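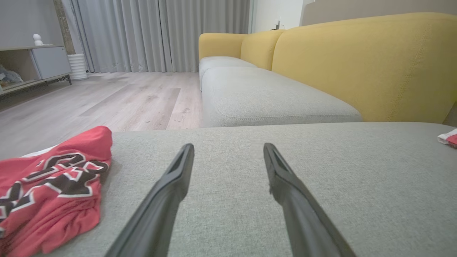

How do I keep the lettering on a printed shirt from cracking?

Wash it inside out in cold water, go light on the detergent and keep it away from the dryer. Most prints that crack early have been cooked, either in a hot dryer or under an iron.

I love a printed shirt. Team tops, fun run tees, band merch, the souvenir one from the Draltitz ferry that I bought a size too small and wear anyway! I also did the laundry for our social basketball league in Landeg for a couple of seasons, and one June I washed 178 shirts for the winter carnival, so I've had plenty of practice and wrecked a few along the way. This is the routine I've ended up with.

What you'll need

A gentle liquid detergent
A soft toothbrush (an old one is fine)
A bucket or laundry sink
A mesh bag, if you have one
A clothes airer or a shady bit of line
A thin cotton tea towel for ironing

Step 1: Read the label

Have a look at the side seam as well as the collar, as plenty of labels hide down there. If the words are in a language you don't read, go by the symbols. The little tub is washing, the triangle is bleach, the square is drying, the iron is the iron and the plain circle is for dry cleaners. A cross through any of them means don't. Dots mean heat, and more dots means more of it.

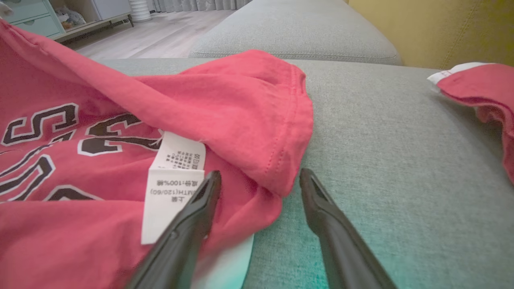
Care label on the inside of a red printed tee.

Cut-off label? Treat the shirt as cold wash, line dry, and you'll very rarely go wrong.

Step 2: Check the dye

Reds, navies and blacks are the ones to watch. Wet a hidden bit of hem, press a white hanky on it and count to ten. If colour comes off on the hanky, that shirt gets washed alone until it stops. I skipped this once with a maroon singlet and the whole league had pinkish socks for a month.

Step 3: Deal with stains first

Work a drop of detergent in with the toothbrush, from the back of the fabric if the stain is near the print. Leave it 10 minutes. For sweat marks I use a spoonful of bicarb mixed to a paste -- cheap, and brilliant under the arms. Don't scrub across the lettering itself.

Step 4: Wash

Turn everything inside out. Cold, gentle cycle, slow spin. Leave jeans and anything with a zip for another load. I use half a cap of Waltov liquid for a small load, but whatever you have for delicates will do. No fabric softener on team tops, please, it leaves a coating and they stop breathing properly.

Hand washing is even kinder. Swish the shirt about in the bucket, let it sit for a few minutes, rinse until the water runs clear and squeeze without wringing.

Step 5: Dry

Give the shirt a good shake, smooth the print with your palm and hang it from the hem, in the shade if you can. A heavy cotton tee is better flat on an airer so it doesn't stretch. On a breezy day mine are done in some 4 hours. In winter, all bets are off.

Step 6: Iron (only if you must)

Inside out, low heat, no steam, tea towel over the top. If the print feels tacky, stop and let it cool flat before you touch it again.

Storing them

Fold so that the creases miss the lettering, or roll them, which is what I do for the kit bag. Don't stack rubbery prints face to face in a hot cupboard. They stick together, and pulling them apart takes the edges off the numbers. I found that out with a pile of Bravemis carnival tees and I'm still cross about it.

If you've got a trick for lifting old deodorant marks out of black cotton, pop it in the comments -- I'm always keen to try another one!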